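Hopkin Home Boards > Small Spaces > Drawers, Shelves and Everything Else
Thread: Catch-all plate on the table, yes or no?

EfuaB
Stusutton
Posts: 361
Posted 30th December

OK so I need outside opinions because this has been going back and forth in my apartment for weeks. We have 200 square feet of living room that is also the dining room and also where anything gets fixed, glued, hung or measured. One table. And on the table there's a pink plate where all the little homeless things go. The remote, the tape measure, a screwdriver, that kind of stuff.

I love the plate! I always know where to look. My roommate says it's a junk drawer without the decency of a drawer, and that if a thing has a real home it shouldn't be sitting out where we eat. She wants everything in the Plirnus cart in the hall, which has six little bins and a label on each one, and which I have never once opened without the front wheel rolling over my foot.

So who's right? Do you do a catch-all, and if you do, what's allowed in it?

TheoQ
Otbridge
Posts: 1042

Team plate. I've had a soup bowl by the front door since my first apartment and it's outlived two couches. The trick for me is size. If it's big enough for mail you've lost. Mail will eat anything.

NPaquette
Posts: 88

Going to side with the roommate, sorry. I did the bowl thing for years and what happened is that it stopped being stuff I use and turned into stuff I didn't feel like putting away. Dead batteries, a key to nothing, three pen caps. You stop seeing it after a while.

Also tools with remotes?? A screwdriver goes with the other screwdrivers. If it lives with the remote then when you need two screwdrivers you're walking all over the house.

EfuaB
Posts: 361

Normand I hear you, but "all over the house" is eleven steps for me, I promise. And I only own the one good one!

kwame_nuts
Posts: 54

Can we see the famous plate? Hard to vote without knowing if we're talking saucer or turkey platter.

EfuaB
Posts: 361

Ha, fair. Normal round plate with a little raised rim, pastel pink, was part of a set and the rest of the set is long gone. It's got different things on it from one to the next.

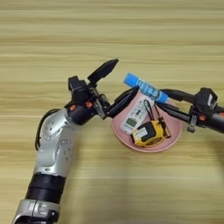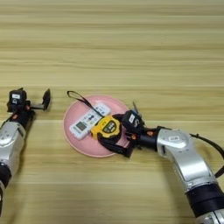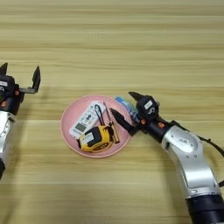
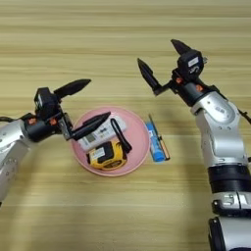
The pink plate on the table. The blue tube is off to the right of it in the last one.

kwame_nuts
Posts: 54

Oh that's a perfectly reasonable plate. I was expecting chaos. I vote yes, and I like the pink against the light wood.

One complaint though: the strap on that tape measure. In the second one it's gone right across the remote and out over the edge of the plate. I guarantee one day you grab the tape in a hurry and the remote comes along for the ride. Cut it off!

ieva_simkus
Posts: 209

Do NOT cut it off. I hang mine from my wrist every time I'm on a step stool and it has saved my toes more than once. Just wind the strap around the body before you put it down, takes two seconds.

My real question is why the tape is on top of the remote at all. Which one do you reach for more? At our place the remote would be in and out of there all evening and the tape would come out maybe when somebody buys a rug. Heavy, rarely used thing on top of the light, always used thing seems backwards to me.

EfuaB
Posts: 361

Ieva this is embarrassing but the tape measure probably wins. I hang pictures, I move pictures, I measure for shelves I'm not going to buy. I've measured the same alcove since March. The remote mostly just sits there.

But yes you're right about the stacking. The last one is better for that, the remote goes across the top half and the tape has the bottom of the plate to itself. Strap still wanders over the end of the remote, though. I'll try winding it.

NPaquette
Posts: 88

OK I looked properly and I'll soften a bit. It's tidier than mine ever was. But I'd point at the third one as my evidence! Remote, tape, screwdriver, plus that blue and white whatever at the upper right edge. That's the day it starts. First it's a couple of things, then a screwdriver moves in, then something nobody can name, and by spring you've got a hill.

And for the record the last one is what I'd do. Long skinny things off the plate. They don't sit well on a round dish anyway, they lie at an angle and waste half the space.

TheoQ
Posts: 1042

Agree on skinny things, disagree on leaving them next to the plate. Now you've got a plate AND a pile beside the plate. That's two places. A mug or a short jar would do it, stand them up, done. I use a mustard jar for mine, with a folded bit of felt in the bottom so the tips don't clack on the glass.

ieva_simkus
Posts: 209

A jar with a screwdriver standing in it on a table where people eat? Someone's sleeve is going to catch it. I'd get a narrow tray instead, a pen tray or one of those long olive dishes, and park it along the edge of the plate. Low stuff doesn't get knocked over.

TheoQ
Posts: 1042

In twenty years of jar I have knocked it over once and I was carrying a mattress.

kwame_nuts
Posts: 54

lol

Efua what does your roommate say about the table at dinner time? Because the one thing I'd say in favor of a plate over a drawer is you can pick the whole thing up. One trip to the windowsill, eat, one trip back. Can't do that with a cart that attacks your foot.

EfuaB
Posts: 361

Kwame YES, that's been my whole argument, I just never said it that clearly. I pick it up and it goes on top of the fridge. She says it then stays on top of the fridge until somebody needs the remote (true, and she's shorter than me, so it's always me who gets called).

So here's where I am tonight. Plate stays. Remote and tape measure are permanent members, strap wound up. Screwdriver is on probation. She gets a say on anything new and I've agreed to clear out the strays when we take the recycling down. I found an oval dish in the back of the cupboard that could be Ieva's narrow tray, it's a bit wide but I'll try it before I buy anything.

NPaquette
Posts: 88

Who gets the top of the fridge in this treaty?

EfuaB
Posts: 361

Still in talks. Windowsill is the current offer but it's cold and the basil is already there.

ieva_simkus
Posts: 209

Move the basil to the fridge top! It's warmer up there anyway. Mine got leggy in December but it's alive.

TheoQ
Posts: 1042

Basil wants light, Ieva. Leave it on the sill and put the plate on a chair pushed in under the table. I do that with the newspaper every night and have only sat on it a few times.

EfuaB
Posts: 361

A chair! OK, trying the chair tomorrow. Will report back on whether anybody sits on the tape measure.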